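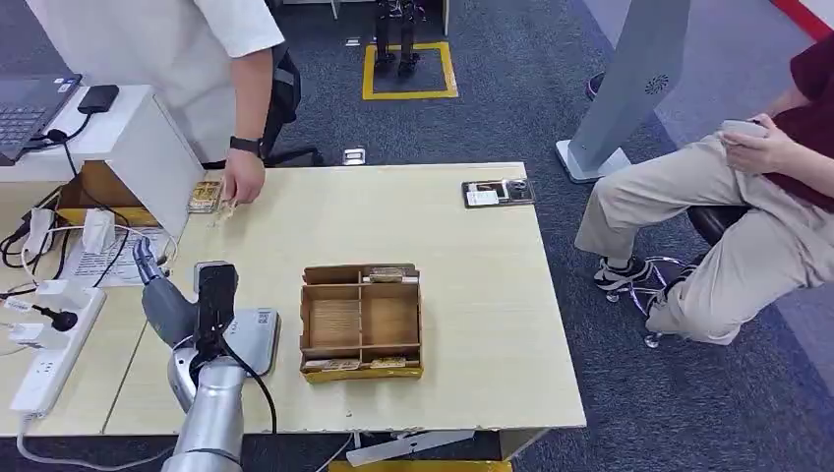
Jarent Shorts: a data card for film festival people

Hi! I keep this dataset because I got tired of guessing which festivals take short documentaries and how long they want them. It started as a messy spreadsheet I used for my own submissions, and then friends kept asking for copies, so now it has a name and a card like a grown-up dataset.

What's in it

2000 rows, one per short film selection, from 115 festivals. Each row has the film title, running time in minutes, country, language, the program section it played in, and whether there was a Q&A afterward (my favorite column, and the one with the most blanks). Everything is in one file, jarent_shorts.csv, UTF-8, commas, header on the first line.

Where it comes from

I typed most of it in from printed catalogs and festival websites. 80 of the festivals publish a full program online, and the rest I did from paper, with a ruler and a lot of coffee. The Mfinanga section is the one I'm proudest of – all 55 films from the short documentary weekend, including the late additions that never made it into the catalog! 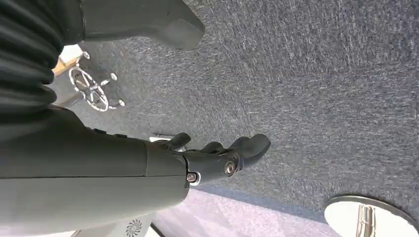 Known problems

- Titles are spelled the way the festival printed them, so the same film can show up under two or three names. Sorry. Use the film_id column if you're counting films.
- Running times are rounded up to the next minute.
- Multero changed its section names in September and I haven't merged the old ones yet. Filter on both.
- "Country" means country of production, and co-productions list only the first one.

How to use it

Open it in any spreadsheet program. If accented letters look like garbage, import the file and pick UTF-8 instead of double-clicking it. The Tumex folder has a small script that sorts films by section and length, handy if you're building a program block.

License and fixes

Free to use and share, just mention Jarent Shorts somewhere. If your film is listed wrong, open an issue with the film_id and a link to the program page and I'll fix it in the next release.

Last updated: 2026-09-28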